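[Home] [Archive] [Threads] [Members] [Search]
Print this message | E-mail this message
2 min read

Re: finger pads slipping on cloth

Tõnu Sepp wrote:
> I have the second pair of yellow fingers on and the springs from
> Braten fitted. Flat pads hold a book fine but slide off terry
> cloth if I pull at all. Did you go to a softer pad or a stiffer
> spring? Also, is your trigger travel still 30 mm?

Softer pad, same spring. I tried the stiffer one first and my hand was sore before lunch. The pads are cut from the Tremetti sheet and glued with contact cement. Rough them up with sandpaper before gluing or they peel at the tip.

Travel is still 30 mm. I wouldn't shorten it. You want the fingers well open when you come down on a folded edge.

The slots near the finger tips are in the file already, so don't drill them. If your side plates rub, take a little off the inside face and leave the screw holes alone.

I use both grippers for cloth now, one in each hand. Pull slowly until the cloth is straight, then move both hands together. A towel on the bed mat and a stack of folded clothes are enough to practice on.

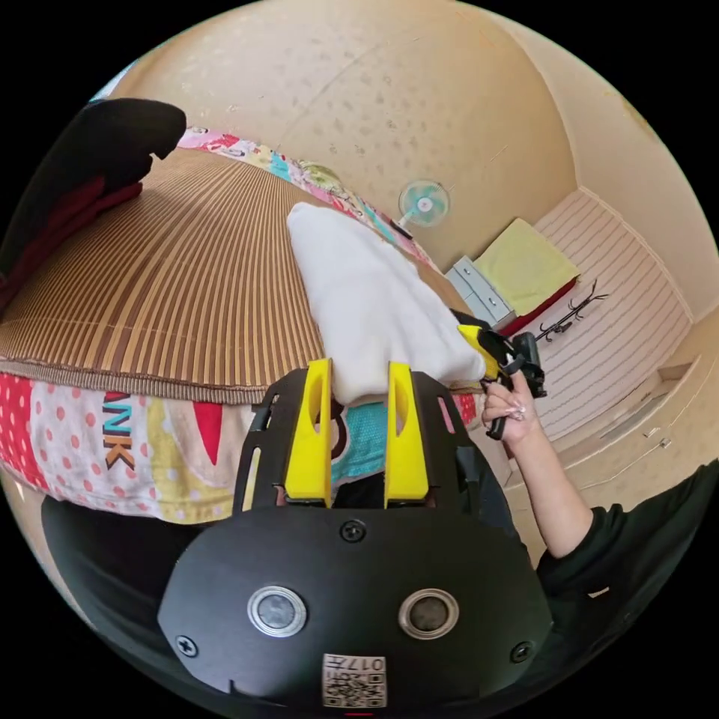
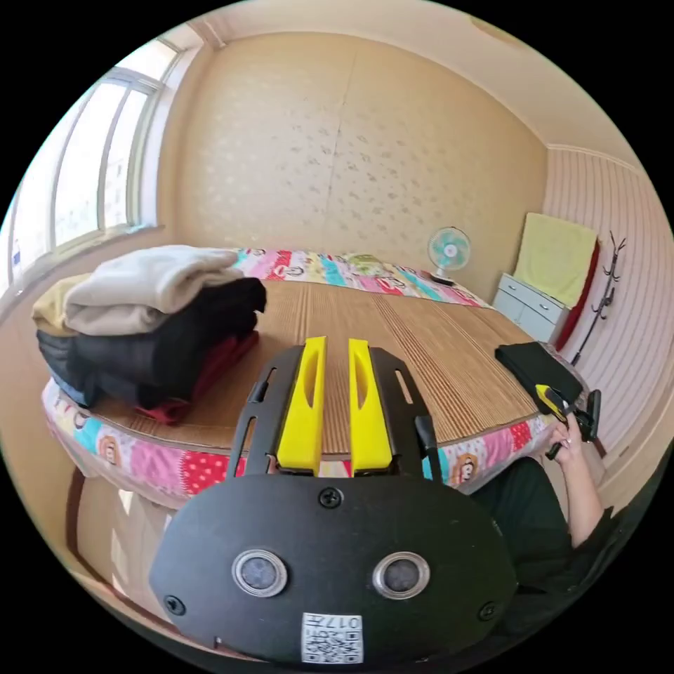 On the log files: the folder is at 3,811 clips, and 3,235 of those load without errors. The rest have bad timestamps from the old card reader. I'll rerun them with the Šimkus script when I get a chance and post what comes out.

If you still need pad material, I can mail you an offcut.

Reply | Next in thread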